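4.2 Handling rules for filled containers

The rules of Section 4.1 were written for solid objects, and they are not sufficient when the object holds a liquid. At the Ninville site we therefore added a short protocol for bottles, which was later taken over at Statby with small changes. It says that the cap must be closed before the first grasp, that the bottle is held upright during the whole transfer, and that the operator notes the fill level in the session log. Of the 589 demonstrations in the Akoder set, 17 were rejected under this protocol, and 11 of these had no fill level in the log.

Figure 6 shows a capped bottle of orange soda held upright between the two finger pads, with the liquid surface just above the label.
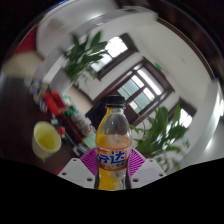
Should a demonstration be kept if the bottle was tilted for a short moment? It is kept only when the tilt belongs to the task, for example in pouring, and the log must say so.

Figure 6. Upright grasp of a partly filled bottle with the hand-held gripper.

The Vogler checklist, which we used as a starting point, leaves the choice of grasp height to the operator. We found this too open. Two operators can follow the same checklist and still produce data that are difficult to compare – mainly when the bottle is soft and changes its shape under the pads. Our version asks for one grasp height per session, written down before recording starts. If the height must be changed, a new session is opened and the earlier one is closed with a remark.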